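Home | Reviews | Kitchen | Storage | About | Contact

Sernix countertop compost caddy, seven months on

I bought the Sernix caddy in November, after the old one split down the side and started leaking on to the worktop. It's the smaller of the two sizes and it cost 16 pounds from the hardware shop in Pluvdale. I have used it every day since then for peelings, tea bags and eggshells.

The body is one piece with no seams inside, so it rinses out easily. The lid is a separate part that lifts right off. I would have liked a hinge, as you need one hand for the lid and the other for the chopping board, and things end up on the floor. The handle is fine when the caddy is half full. When it's heavy with melon rind it digs into your fingers on the way down the garden.
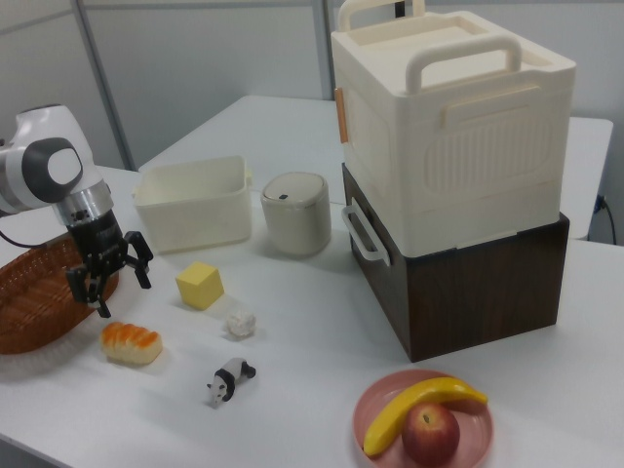 Smell was my main worry. With the filter fitted I noticed nothing for the first 3 days of each fill, and after that only when I took the lid off. Replacement filters come in a pack and last almost 7 weeks each, going by my use. I did look at open tubs as well, and a low-walled cream plastic bin with a side handle is easier to scrape a plate into, but with no lid I wouldn't want one full of onion skins in a warm kitchen. A wicker basket is no good for this at all, though I know people who line one with newspaper and put up with it.

Cleaning takes a minute. I use washing-up liquid and a bottle brush and leave it upside down on the drainer. Beetroot left a faint pink mark on the base, and bicarbonate of soda got most of it out. The instructions say the lid can go in the dishwasher but the body can't.

The liners are where I'd save money. The Sernix ones are thin and two of mine tore at the bottom. Han liners fit just as well and haven't torn yet - you have to fold the top over a bit further. I also tried the Uliditz paper bags, which went soggy overnight.

I'd buy the caddy again at the same price. If you cook for more than two people, get the larger size.

Review by Welington Xavier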